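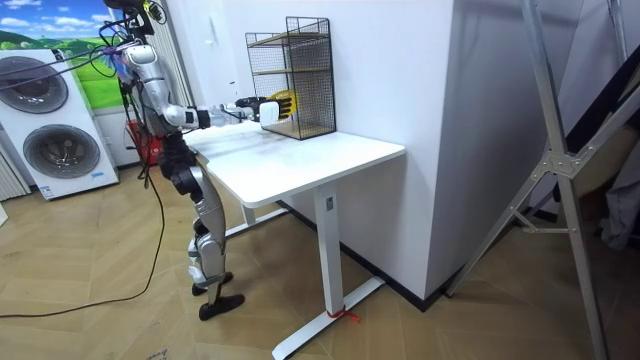
White block at the wire rack

Business Networking board > Local groups and memberships
Thread: Is the Lesov breakfast club worth the joining fee?

emachala_books
Posted Thursday, February 26, 2026

I do bookkeeping from home, mostly for sole traders, and I've been invited to join the Lesov breakfast club. The fee is £849 for the year, plus you pay for your own breakfast. I went as a guest in January and people were friendly enough, but there was no other bookkeeper and I couldn't tell if that was good or bad.

Has anyone been a member for a full year? I'd like to know what you got out of it in paid work. My name is Romana Machala if anyone was there that morning.

tidewell
No other bookkeeper is good. They only let in one per trade, so the seat would be yours for as long as you keep paying. Ask them to put that in writing. They let a second electrician in the year I was there and it caused a row.

koubek_print
Member for three years, I run Koubek on the trading estate. Year one I got next to nothing. Year two was leaflets for two other members and one big job, 3,000 brochures for a kitchen firm that one of them knew. That paid the fee and left some over. You have to stick at it. People don't hand you their contacts after two bacon rolls.

Say hello to Essam Filali if you go again. He does the introductions and he will sit you next to the right people if you tell him who you want to meet.

marlpit
I'll disagree with Koubek. I did a full year and got one enquiry, from a man who wanted a discount. £849 is a lot to pay for the chance of work in year two. The Chamber evening is free to guests and you meet more people.

koubek_print
What's your trade though? Makes a difference.

marlpit
Dog grooming.

koubek_print
Well, there you are. Everyone in that room has a set of books to do. Not all of them have a dog.

marlpit
Plenty of them had dogs. They already had groomers, and I would bet they already have bookkeepers.

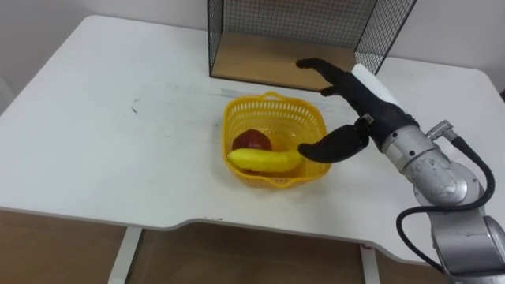

Page 2 of 3

svh_joinery
Sverre Hellström here, I was sat across from you in January, Romana. I make fitted furniture. I pay the fee out of my advertising money and treat it the same way as the van lettering. Some months it brings a call and some months it doesn't.

One thing to check is the attendance rule. Miss more than three meetings without sending a stand-in and they can give your seat away. With year end work you might find that hard.

emachala_books
Thanks Sverre, I remember you. Nobody mentioned the attendance rule to me. January is my worst month by a long way, so that does matter. Is the stand-in allowed to be anyone?

svh_joinery
Anyone who can stand up and say what you do for a minute. My brother-in-law has done it. He got the name of the business wrong.

tidewell
You can ask to pay quarterly as well. It isn't on the form.
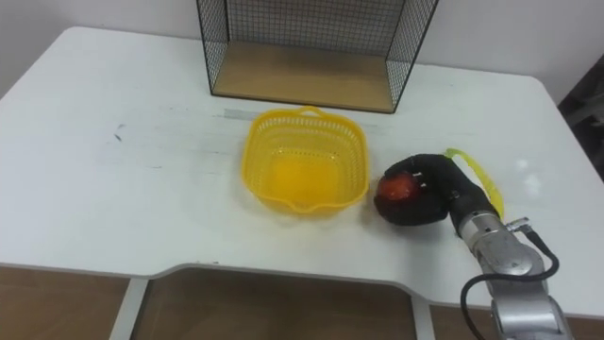

vdvoracek
I'd look at the guest table before deciding about any group. At Lesov the leaflets all went on one long table by the door, in heaps, and by the end of the morning yours was under somebody else's. When I started helping with the Bullent lunches we changed to a plain white table with an open-fronted black wire mesh box at the back, like the one in the picture, and now cards go in that and the tabletop stays clear. Small thing, but guests do pick cards up. Bullent is £40 a lunch with no yearly fee, so you could try two or three and stop. Vojtěch Dvořáček, ask for me.

marlpit
£40 for lunch?

vdvoracek
Two courses and the room hire. Come once and see what you think.

ardalan_n
I've done both. Bullent is bigger firms, and they mostly have accounts staff of their own. Lesov is one and two person outfits, so for a bookkeeper I'd pick Lesov even at that price. I went from Bullent to Lesov for the same reason and Plenadeck, my decking business, gets more from it.
Ardalan Naseri

marlpit
Still say try the free one first.

emachala_books
I've emailed Essam to ask about quarterly payments and whether the one per trade rule can go in the letter. I'll go to the Chamber evening while I wait for him to answer. Vojtěch, when is the next lunch?

vdvoracek
Second Tuesday. Send me a message and I'll put your name down.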